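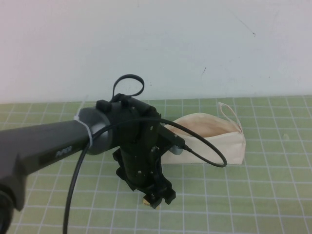
3 min read

Drawstring pouches again. Sorry. Sort of.

Quick one tonight because I have bread in the oven and a phone at 2 percent. The sewing has been going ok. The storage of the sewing has not been going ok, and I've spent most of this week on that instead of on the quilt, which is still in a heap on the chair where it has been living since August.

So, bags. I make them when I can't face anything bigger. Cream canvas, one channel, one cord, done before the coffee gets cold. I cut them out of the leftover Calness canvas from the slipcovers, the heavy one that frays if you look at it wrong. Zigzag the edges first. I always think I can skip it and I never can.

Idris Llewellyn asked me in the comments last time how I get the corners square and the answer is I mostly don't! But what helps:

Cut on the grid. Always. I used to fold and snip by eye and every bag came out leaning.

Press the channel before you sew it. Yes even if the iron is upstairs.

Leave the cord long. Way longer than looks right. You can trim it later, you can't un-trim it. I have three stubby ones in the drawer to prove this and I use them for buttons because buttons don't need much closing.

I timed myself on one, start to finish, 40 minutes with the pressing. It would have been less but the bobbin ran out halfway across the bottom seam and I did that thing where you keep sewing for ages with no thread and feel great about how smooth it's going.

The cord is Trila cotton, the thin one. Skeltlow (the shop behind the bus station, not the big one by the park) sells it on the roll and the lady cuts it generous. I tried the Landeg stuff first becuase it was cheaper and it went fluffy after a few pulls. Not worth it. Gave the rest to my sister for tomato plants.

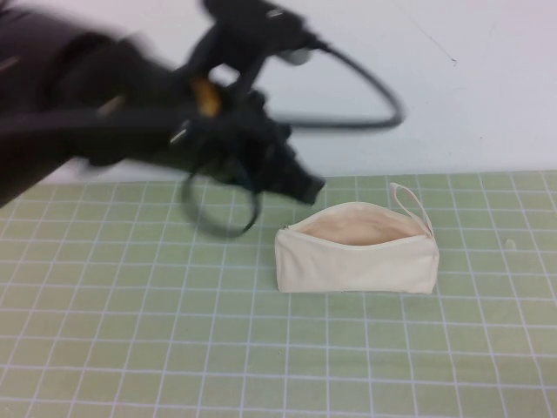

Where to put everything is the bigger problem. I've got one table for cutting, sewing, wrapping and eating lunch, and by Thursday I couldn't find the seam ripper, the good chalk or my reading glasses. Everything got sorted into bags. Threads in one, zippers in one, chalk and pins in a tin (pins in a soft bag, ask me how that went). And then the rule is that only the bag I'm using comes out. One cream pouch on the green mat and the white grid lines clear all the way round it, and I can line up a cut without shoving stuff over with my elbow. Sounds small. It has saved me so much swearing.

The rest go on the shelf under the window, standing up if they're full and flopped over if they're not. I wanted labels. Bought a stamp set, stamped ZIPPRES on the first one, put the stamp set away. I tie a bit of colored yarn on each cord now. Red is zippers, blue is threads, yellow is elastic. Green is either bias tape or the things I don't know what to do with, I'd have to check.

Things that still don't have a home: the rotary cutter, the long ruler, the 97 (yes I counted, it was raining) wooden buttons from my aunt's coat box that are too nice for the stubby bags. Also interfacing. How does anyone store interfacing. Mine is rolled round a cardboard tube and it unrolls itself at night, I swear.

Next batch I want to try a flat bottom. You box the corners, which I've done on a tote but never on something this little, and I suspect the canvas will be too thick at the folds and I'll break a needle. Might go with the lighter stuff for those. If anyone has done boxed corners on a really small bag tell me what seam allowance you used, I've seen two different answers and they can't both be right.

Ok oven timer. Quilt next week, maybe.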